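Blackout lining, second attempt

2020-02-12

The first set of bedroom curtains failed for a simple reason: I measured the window and not the light. The glass is 1388 mm wide, so I bought a lining 1388 mm wide. Light then came in down both sides, over the top of the rail, and through the needle holes along every seam. With a streetlamp directly opposite, the wall by the bed was bright enough to read a clock by.

The second attempt uses the same cloth, a three-pass coated lining from Planier, with different dimensions. Each side now overlaps the wall by 25 cm. The drop runs to the floor. I replaced the straight rail with a Leinonen one that has returns, meaning the ends turn back to meet the wall, and fixed the last hook of each curtain to the return itself.

Seams were the slow part. A three-pass lining has a layer of black foam between two pale ones, and every stitch punctures it. I moved the side hems outside the glass area, where the holes don't matter, and joined the widths with a flat overlap and fabric glue. Pins leave holes too. Use clips.

I tested at night with the room light off, after waiting ten minutes for my eyes to adjust. The sides are fine. There is still a thin line above the rail, which I expect to fix in March with a plain boxed pelmet, painted to match the wall. 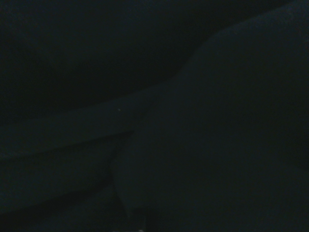 Elvia Rosales wrote in to say that the glue will let go in the wash, and that hers came apart after one cycle at 600 rpm. She now sews the overlap by hand and dabs black fabric paint over the stitches from the back. I have no wash data yet. The Planier label says sponge only, so the curtains will be sponged, and I will try her paint method on the offcuts before the pelmet goes up.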